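Terrazzo Is a Finish. Most of What We Call Terrazzo Is a Picture of One.
September 22, 2018

Printed terrazzo has reached the point where it is specified by default. Panels, sheet film, shelf liner and tile decals all come in it, usually in the same four colors: black, mustard, salmon and a washed-out blue-gray. I have no objection to printed surfaces. My objection is to how they are chosen and combined, and in particular to the pairing of a chip pattern on the walls with a marble pattern on the horizontal surface.

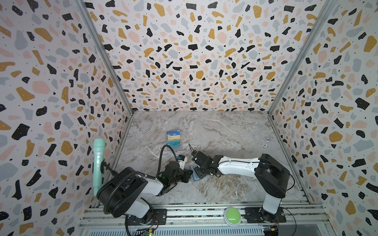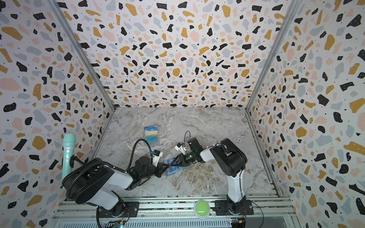
Gray-and-white marble and multicolor terrazzo are both patterns of contrast, but they work at different scales. Veining is directional and continuous. Chips are discrete and have no direction. Put side by side, the two compete at the joint, and the joint is where a small enclosure is already weakest visually. A plain metal profile in the corner helps, since it gives the eye a hard line between one sheet and the next. It does nothing for the bottom edge, where wall meets floor.

My first recommendation is to settle on one pattern and one solid. If the walls carry chips, the work surface should be a flat light gray with a matte finish. If the surface is marble, leave the walls plain. I have lined alcoves both ways and prefer patterned walls over a solid surface. A dropped screw or a clear plastic part is hard to find on veining and easy to find on flat gray.

The second issue is chip scale. Gullier sells its film in two chip sizes, and the larger one is the better seller because it reads well on a sample card held at arm's length. On a wall less than 30 inches wide it reads as camouflage. The smaller chip settles into a texture. Sample cards should be taped up in position and looked at from where one will stand, over a couple of days, before anything is ordered.

Third is repeat. A poured floor has none. A printed sheet does, and a short one announces itself as soon as two panels sit next to each other. I measured the repeat on an Ostberg panel in July and found the same mustard chip, with the same notch in it, at intervals of some 500 millimeters. Offsetting the second panel vertically costs a little material and fixes most of it. The installation sheet does not mention this.

The usual defense is price. Tudmont quoted me 1,871 dollars for a poured counter with matching upstand, and film for the same area would have come in far below that. The comparison is fair only if the film is laid as carefully as the counter would have been poured, with edges wrapped and corners trimmed to the profile.

Gloss level gets less attention than it should. Most of these prints are offered in satin and gloss, and the gloss throws back every lamp in the room. Satin, in all cases.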